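Open Day at Rillano

1. Morning

Vimala Alva got to the Rillano works at ten. The letter had said to bring flat shoes. Her nephew Ashwin had sent it, and he was waiting by the gate in a visitor's badge of his own, although he had worked there since April.

"They gave me the wrong one," he said.

She had spent 336 weeks at the repair counter in Fitzgerald Street. She had worked it out on the bus. In that time she had taken apart more computers than she cared to remember, and her thumbs still hurt in winter.

2. The cell

Svend Damgaard ran the demonstration. He told the visitors to stay behind the yellow line and said the two arms would do the memory first. A boy asked if they ever dropped anything. "Yes," said Svend.

Vimala looked at the Dell on its side with the panel off, the cooler gone from the processor. She knew those blue clips on the drive. She had broken plenty of them.

"Which way does the strip go in?" she asked.

"The notch tells you."

"I know that. Does it?"

Svend thought about it. "It has to be shown," he said.
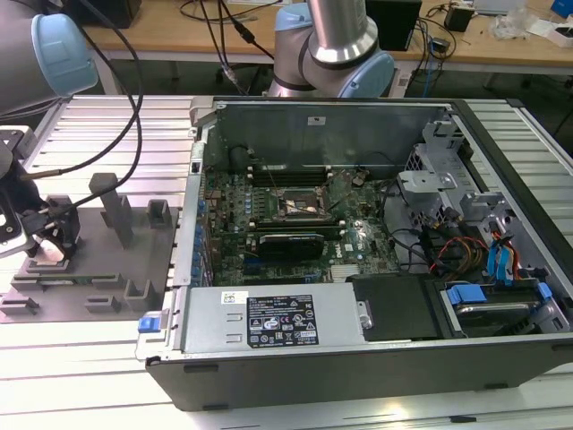
3. Tea

There was tea in the canteen, and a form to fill in. Under Comments she wrote that the arms were slower than she was. Then she asked Ashwin what time the bus went.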